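Back from Skaldale with sore shoulders and a head full of power strips. I told myself I'd keep this diary up through May, so here goes, tea on one side, laptop (still copying files) on the other.

We're on the Norenach set now, the one with all the little household switches and plugs. The idea is simple enough to say out loud: I drive the arm by hand to do some small everyday thing, the recorder saves the whole run, and later the model gets to chew on it. Saying it takes five seconds. Doing it well took me most of the day, and I'm still not sure I'd call it well!

I started at the green tile surface, which I like because everything pale shows up nicely against it. First job was the power button on the white strip. Come in over the sockets, close the fingers, line up, press down, back off. My first 10 tries went in the bin. I kept coming in too fast and stopping dead right above the button, and if I leave those in, the model learns to stop dead there too. Last month's batch had a funny little shiver in it that was all me and too much coffee.

After that I slowed down and tried talking myself through each one under my breath. Over, down, wait, press, up. It helped a lot. I also started turning the strip a bit between runs – a few degrees one way, then a proper slant, then shoved over so the gripper has to reach. Zein (that's the training code, and I've stopped asking who named it) gets lazy if the thing is always sitting square. It'll learn the spot on the table and forget about the button completely. I'd love to be able to do that with my house keys. 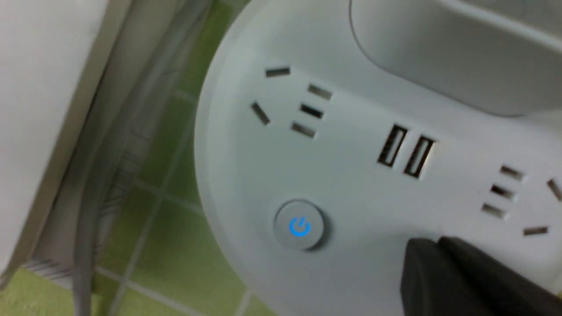
**Wrist view / button press**

The blue power symbol is my best friend in this view. On a light grey button on a white-ish casing there isn't much else to aim at, and with the strip on a slant the symbol tips over with it, so I can tell how far round I've got it without lifting my head. The fingers come up from the bottom and they're always blurry that close to the lens. I used to fight that. Now I just steer by the dark shape and let the shadow on the casing tell me how near I am.

What I still don't like is how busy those slots are. Two sockets with five slots each, and then the pair of USB ports in the middle, all dark holes on a pale face. On the older Drillitz runs the policy would sometimes wander off toward a port as if that was the thing to push. So this afternoon I did a whole stretch where I start from over the USB ports on purpose and then move across to the button. Boring as anything, but I think those are the runs that'll matter.

I left the clutter alone, too. The cable and the printed thing next to the strip stay where they are until the next block, when I'll move them and go again. I had a bit of a wobble over whether to clear it all away and decided no, people's homes have cables in them.

Checked the total before I packed up and we're at 3,302 runs, counting the ones I haven't labeled. Labeling is tomorrow's misery. I've got roughly 20 that I flagged as "maybe" and I already know I'll stare at every one of them and change my mind twice. Did the press land in the middle or on the rim? Does it count if I nudged the strip on the way out? I wrote myself a rule about nudges and then lost the note it was on.

Also need to re-tape the mark on the left pedal, ask for a better chair, and be in by 6 if I want the quiet hours before the air compressor starts up next door.

Files are still copying. Going to bed anyway.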